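Two sets of fingers, one lamp

I spent most of last week swapping fingers on the grippers and I want to write down what I found before I forget it. The short version is that I'm keeping the pointed ones, with one complaint.

The old fingers were the flat pads from Didovora that came with the arms. They're fine for boxes and bottles. They are bad at anything thin lying flat on a table, and a lot of what I want to do involves cords. Cyrill Gasser had a set of black pointed fingers left over from his own build and mailed them to me in February. They sat in a drawer until now.

Changing them took 18 minutes for the first gripper and much less for the second. The screws are the same. The zero position is not, so the closing limit has to be set again in the Kekex controller or the tips push against each other and the motor complains.

For the test I used a clip-on desk lamp and a power strip. The job is to pick up the lamp cord near the plug, move it out of the way, then take the lamp by its clip and stand it up. I ran it with both sets of fingers, driving the arms by hand from the leader side so that my own programming wouldn't be part of the comparison.

With the flat pads I mostly pushed the cord around. With the pointed ones I could get one tip under it and close. The clip went the other way. It's rounded and smooth, and the points only touch it in a small spot, so the lamp turns in the grip when it comes up. Bontu Birhane suggested a bit of rubber sleeve over each tip, which I haven't tried yet.
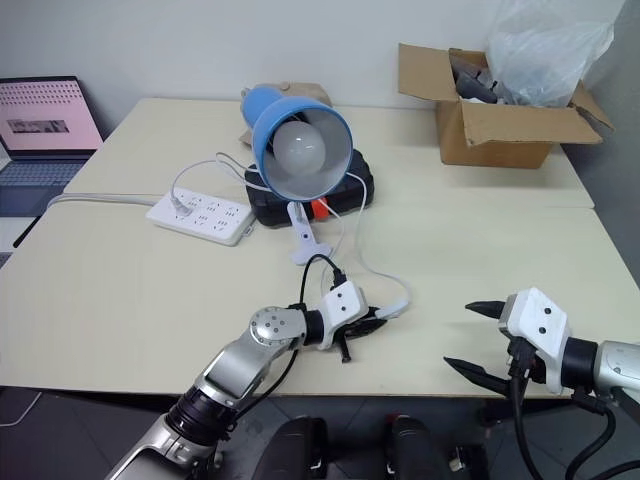 What I changed in the settings

Closing speed is down a lot from the default. The pointed tips reach the table before you expect them to, and I bent one slightly on the first afternoon. I also added 4 mm of clearance above the table in the controller.

Grip force I left alone. I'll look at it again once the rubber is on, and after that I want to try the lamp shade, which neither set handled well.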